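Wavar Simulated Demonstration Collection
Frequently Asked Questions for Contributors and Partner Laboratories
Last revised 12/10/2025

General

What is the Wavar collection?

Wavar is a set of simulated manipulation examples maintained by the Demissie Institute for use in training and testing learned control policies. Each example, referred to on this page as an episode, records a robot arm performing a short tabletop task in a rendered laboratory. The current release contains 2,000 episodes across several task families. The sorting family, to which most questions received by this office relate, contains 685.

Who may contribute episodes?

Contributions are accepted from partner laboratories with a signed participation agreement and from individual operators who have completed the orientation module. Inquiries regarding agreements should be directed to Abena Darko in the Partnerships Office. Operators who completed orientation before January are asked to repeat the section on labeling, which has been rewritten.

Is the collection limited to simulation?

Yes. Recordings from physical robots are held in a separate collection, Trirnero, under different terms of access. Episodes may not be moved from one collection to the other. A laboratory that holds both kinds of data should submit them separately and should not reuse episode numbers.

The Sorting Tasks

What does a sorting episode consist of?

The work area contains a rack fixture marked K1, a gridded tray, and three bins labeled GENERAL, RETURNS, and RECYCLE. The operator is given a written instruction naming the item to be moved and the bin in which it belongs. The episode begins when the operator takes control of the arm and ends when the operator presses the release key and the arm has withdrawn.

At what point should the approach to the fixture be slowed?

The approach should be slowed once any part of the gripper passes over the rack. The side wall of the fixture stands well above the tray, and contact with it is the most common reason an episode in this family is rejected. Operators should bring the gripper to a position directly over the tray and pause there before any downward motion.

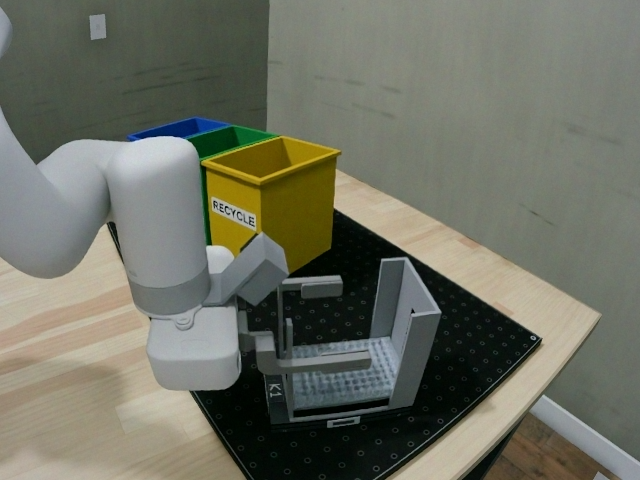 Etornam Tetteh asks whether the pause is really necessary, as it makes every episode longer and a trained policy may learn to hesitate for no purpose. The concern is a fair one. The pause is marked in the episode file as a separate segment, and laboratories may remove it before training. It is retained in the source data so that reviewers can separate alignment errors from descent errors, which are otherwise difficult to tell apart in the joint records.

May the operator choose the order of approach?

The operator may choose any path that does not pass through the bins or the fixture. Variation among operators is desirable and should not be corrected. Guidance from earlier years, which asked all operators to follow a standard path, has been withdrawn. Episodes collected under that guidance remain in the release and carry the tag "fixed path."

Are unsuccessful attempts kept?

Unsuccessful attempts are kept if the recording is complete and the outcome is labeled correctly. The sorting family includes 71 such episodes. They are excluded from the default training split and may be requested by name. An attempt that ends because of a software fault is discarded, and the operator is not charged with a failure.

How is a correct placement determined?

Placement is judged at the end of the episode. The item must lie entirely within the walls of the bin named in the instruction and must not be in contact with the gripper. An item resting on a rim, or across two bins, is recorded as a failed placement even if it later falls into the correct bin. Because the bins stand side by side, operators should confirm the position of the item over the intended opening before releasing it.
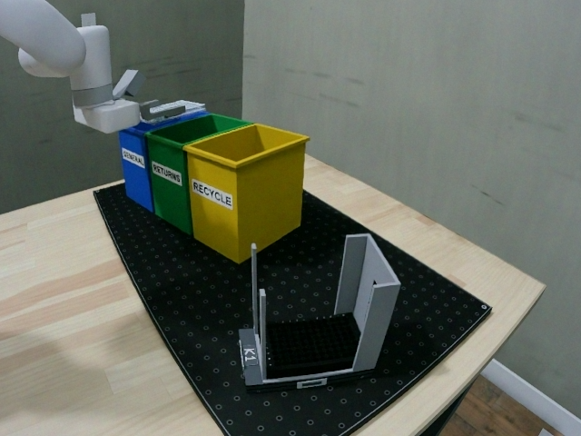 Figure 2. Gripper and gridded item above the blue GENERAL bin, with the K1 fixture in the foreground.

What should the operator do if the item is released over the wrong bin?

The operator should end the episode in the usual manner and select "wrong target" from the outcome list. The item should not be retrieved within the same episode. Recovery behavior is collected under its own instruction set, and mixing the two has caused difficulty for users who train on outcome labels.

Are the bin colors and labels varied?

Colors and label text remain fixed within a batch. Between batches, the labels may be exchanged so that a policy cannot rely on color alone. The written instruction always refers to the label and never to the color. Operators who find an instruction that names a color should report it and skip the episode.

Labeling and Review

Who reviews submitted episodes?

Each episode is reviewed by two readers who have not seen the outcome chosen by the operator. Where the readers disagree, the episode is referred to Subbarao Arumugam, whose decision is final for that release. In the most recent round, 498 sorting episodes were accepted at first reading.

How are segment boundaries assigned?

Boundaries are proposed automatically by the Wolik annotation tool from gripper state and arm speed, and are then adjusted by hand. The segments used in the sorting family are approach, pause, descent, grasp, transfer, release, and withdrawal. A segment that does not occur is left blank. It should not be given a length of zero.

May a contributor appeal a rejection?

Yes. Appeals should state the episode number and the segment in dispute. Screen recordings made by the contributor are not accepted as evidence, as the state of the simulation can be replayed in full from the submitted file.

Access and Use

In what form is the data provided?

Each episode is provided as a rendered video from each available camera view, a record of joint positions and gripper commands, the written instruction, and the outcome label. Camera views differ in what they leave hidden behind the arm or the bins. Users who train on a single view should state in any publication which view was used.

May the data be used for commercial purposes?

Commercial use requires a separate license. Requests are handled by Precious Fajardo and should describe the intended product in general terms. Evaluation within a company for a limited period is permitted under the standard research terms, provided that no trained model is distributed.

How should errors in a released episode be reported?

Reports should be submitted through the contributor portal under "Released Data." Corrections are applied at the next scheduled release, and the earlier version remains available under its original number. Reports sent to individual staff members will be forwarded to the portal and may be delayed. Questions concerning this page may be addressed to Aisyah Sitompul, Documentation Office.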